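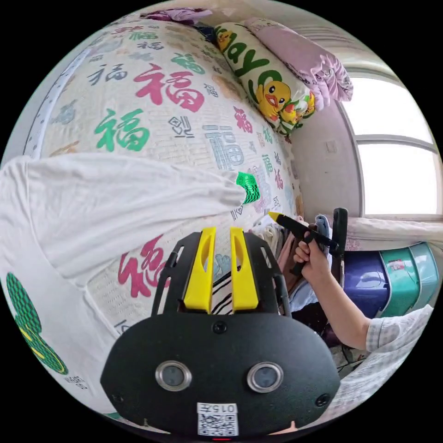 Erraji wrote to me this morning that the delay is surely in my own code and that I should stop blaming the network. It was a short message, without greeting, and after reading it twice I think it is correct.

2021-11-21

So I spent the day with the timestamps. Our recorder, Clorenix, writes two streams: the pictures from the gripper and the opening of the fingers. Since October I believed that both streams take their time from the same clock. They do not. The pictures get their time when they arrive in the queue, and the finger width gets its time when it is read. When the queue is full, the pictures become "younger" than they are, and the policy learns to close the fingers too early. On cloth this is very bad, because the fingers close on air a little above the fold.

I measured it in the simplest way. I opened and closed the fingers in front of the lens and compared the two curves. In the worst recording the shift was 300 milliseconds. With a queue of length 3 it was still there but much smaller. I wrote the correction in the loader and not in the recorder, so the old recordings can be saved also. There are 2,000 of them, and I do not want to throw away even one.

Then the pose tracking. Printed quilts are good for it, they give many corners to follow, but a plain white sheet near the lens makes the estimate drift. I tried to raise the limit of features to 900. It became slower and the drift stayed the same, so I put the old value back. Maybe the mask around the fingers is too small — I must look at this before I change anything else.

The planner from Mernia I did not touch. They sent a new version, but I am afraid to change two things at once. In Pilano we did exactly that and lost a week.

In the evening I started the training again with the corrected times. The loss goes down more smoothly than before, but I have learned not to be happy from a loss curve. I answered Erraji: "You were right, it was the queue." No reply yet. Tomorrow the mask, and also I must finally write a test for the clock.

3 comments · Share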